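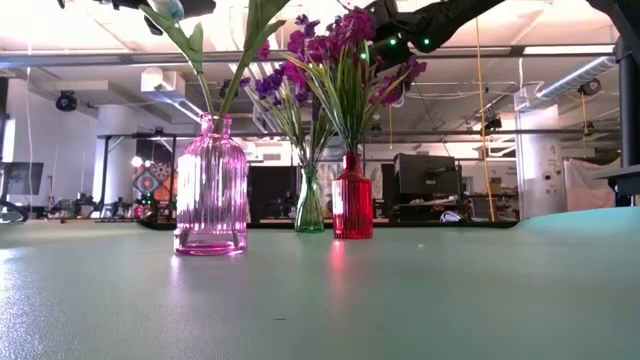 연구실 소개

올몬트(Olmont) 로봇조작연구실은 스태드소프(Stadthorpe)에 있는 작은 연구실입니다. 로봇 팔이 얇은 물건, 투명한 물건, 모양이 일정하지 않은 물건을 안전하게 다루는 방법을 연구하고 있습니다. 지금은 유리 꽃병과 꽃을 대상으로 한 꽃꽂이 과제가 중심입니다.

왜 꽃병입니까

유리는 빛을 통과시키고 반사도 합니다. 분홍색이나 빨간색 유리병을 밝은 상판에 놓으면 상판에도 그 색이 비칩니다. 깊이 센서는 이런 곳에서 자주 틀린 값을 냅니다. 또한 줄기와 긴 잎은 병의 입구를 가리기 때문에 집게가 들어갈 방향을 정하기가 어렵습니다. 우리는 이 두 가지 문제를 한 과제 안에서 같이 다루고 싶었습니다.

연구 방법

우리의 방법은 이름이 카비(Karby)입니다. 먼저 사람이 원격 조종으로 시범을 보이고, 그 기록으로 정책을 학습합니다. 현재까지 모은 시범은 2239개입니다. 카비는 깊이 값을 그대로 믿지 않고, 여러 시점의 컬러 영상에서 병의 목과 줄기의 위치를 추정합니다. 추정이 불확실하면 팔은 속도를 줄이고 다른 각도에서 다시 봅니다. 집는 힘은 8단계로 나누어 조절합니다.

지금까지의 결과

평가는 200회 시행으로 하였습니다. 깊이 센서만 사용한 이전 방식과 비교하여 실패가 49건 줄었습니다. 가장 많이 남은 실패는 잎이 집게에 걸려 병이 기울어지는 경우입니다. 목이 좁은 작은 병에서 특히 그렇습니다. 조명의 위치를 바꾸면 결과가 나빠지는 문제도 아직 해결하지 못했습니다. 이 부분은 9월부터 따로 실험할 계획입니다.

자료 공개

시범 기록과 평가 절차는 하비에르(Javier)라는 이름의 자료 모음으로 정리하고 있습니다. 실패한 시행도 지우지 않고 함께 넣습니다. 연구 목적의 사용은 무료이며, 신청서에 소속과 사용 계획을 적어 주시면 됩니다.

방문과 협력

연구실 견학은 미리 신청하신 분에게 열려 있습니다. 비슷한 물체를 다루는 학교나 회사와의 공동 실험도 환영합니다. 문의는 이 사이트의 연락처 양식을 이용해 주십시오.

최종 수정: 2019. 2. 19.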